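Setting Up Your Garnelden Ring Puzzle

Set the red base down on a flat surface with one long side toward you. A mat or a smooth tabletop is fine, but please not a tablecloth, as it tends to creep along with the base (Kurniawati Lumenta, who tested our first boards, lost a good many rings that way!).

1. Leave the small purple rings at the foot of the pegs.

2. Stack on the middle peg only, orange ring first, then yellow. Hold the yellow ring level over the top of the peg before you let it down.

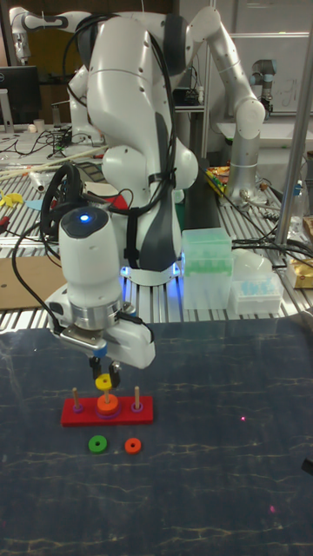
Fig. 1. Yellow ring held over the middle peg.

3. Let the ring settle on the one underneath. If it sits crooked, lift it off and try again, and do take your time over it.
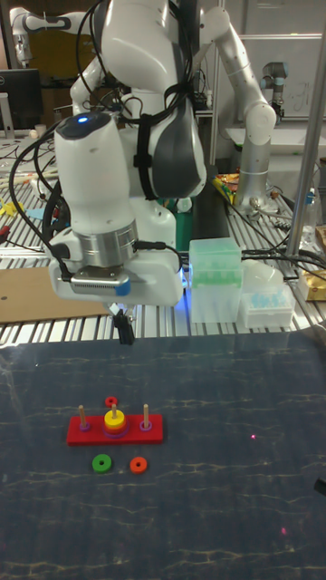

Fig. 2. Yellow on top at the middle peg; green and orange rings in front of the base.

Note: Rings you haven't used yet can lie flat in front of the base, where they are easy to reach and you won't knock them with your sleeve.

4. Now you are ready to play. Move one ring at a time, and never put a larger ring on a smaller one.
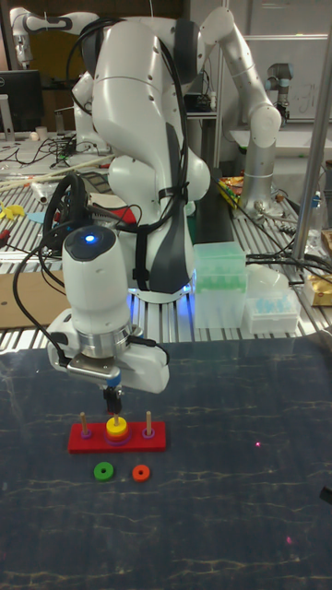 Caution: Small rings are a choking hazard. Keep them away from little ones and pets, and put everything back in the box when you finish for the evening.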